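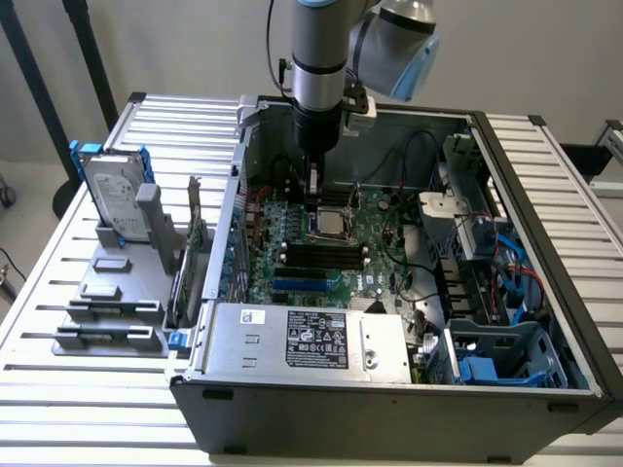

A robotic arm over an open desktop tower at Norisska's workshop.

2 min read

Norisska has begun releasing recordings of robotic arms working on desktop computers, in a collection it calls Gurkance. The first batch went online on 26 January 2025 and holds 1347 recordings, each one a single attempt at a single job on an opened machine.

The jobs centre on the parts a repair technician would handle: processors, memory modules, expansion cards and hard drives. An operator guides the arm by hand controls while cameras record from beside the table and from the wrist. The arm's joint positions are saved alongside the video, and the learning system is trained on both.

Failed attempts stay in the collection. Of the first batch, 183 are labelled as failures, with a short note from the operator on where the attempt went wrong.
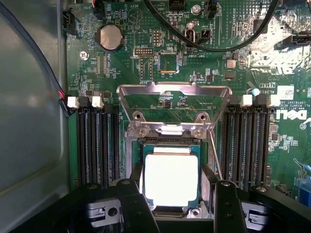
Marion Gourlay said she would sooner have the failures than another thousand clean runs, as her own models had never seen a slip and had no idea what to do after one. She asked that the operators' notes be put into a searchable form before the next release.

Norisska said it was working on that. The notes are now typed freely, and two operators can use quite different words for the same mistake.

Processor work has been the slowest to record. Operators practise for about 300 attempts before any of theirs are kept, and the socket is checked under a magnifier between sessions.

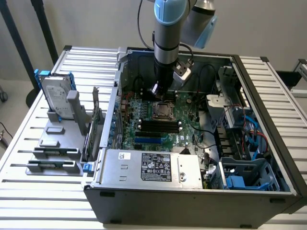
Fixtures beside the tower hold parts in set places, which keeps the starting layout similar from one attempt to the next. Later batches will vary the layout and the angle of the case, and a second computer model is to be added.

Recording for the next batch started in December. Norisska has not given a date for its release.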